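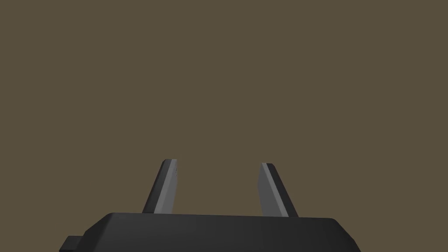
Olive brown, charcoal along the bottom.

Got to Campos Paint ten minutes before opening and the owner was already up a ladder, changing a bulb. She wants it a certain kind of white. "If the bulb is yellow everybody goes home with the wrong beige and then I get the phone call."

She has run the shop in Catum for 23 years. Before that she worked the counter for the previous owner, who mixed by eye and kept his recipes in a drawer. She still has the drawer. Most of the recipes are useless now, the pigments got discontinued, but people come in asking for the green on their grandmother's porch and sometimes it's in there.

So what do people get wrong? She didn't wait for me to finish asking.

"They pick off the little card. The card is the size of a cracker. You're painting a wall."

There are nearly 4,000 cards on the rack by the door. She'd get rid of most of them if the supplier let her. When someone is stuck she takes the whole fistful away from them and gives back two. Then it's sample pots, and a big piece of poster board, two coats, leave an unpainted border so the old wall doesn't bleed into your judgement. Move it around. Look at it at breakfast and again with the lamps on.

"North room, gray goes blue. People know that by now. What they don't know is brown goes green. They bring me back a nice mud color and say I mixed it wrong. I didn't mix it wrong, you have a lawn outside the window."

We talked about browns for a while after that. They're back, she says. For years she couldn't give them away, it was gray gray gray, and then last April a couple came in wanting the dining room the color of a paper bag and she nearly hugged them. Her own hallway is a brown from the drawer, number 223, with black trim. Her sister hates it. "She says it's like walking into a boot. I like boots."

A customer came in for caulk. Then another one with a chip of plaster in a sandwich bag, wanting a match. She has a scanner for this, came with the Prolar tinting machine, and she uses it, but only as a starting place. The scanner said one thing. She put a dab on a stir stick, dried it with a hair dryer, held it up next to the chip at the window and went back for a drop more of the black. Three tries. The guy with the sandwich bag was very patient.

"Wet paint lies to you," she said over the dryer. "Always dry it."

On primer she is strict. Tremulel over anything glossy, anything stained, and anything a smoker lived in. She has lost sales over it, she'd rather loose the sale. On brushes less so. Buy one decent angled one, wash it, hang it up.

I asked if she'd ever told someone flat out no.

"One time. Man wanted 100 gallons of orange for a barn, on the road I drive home on." Then she sold it to him. It's faded a lot, she says, it's kind of pretty in the evening.

The shop opens at 7 a.m. Bring the chip in a bag.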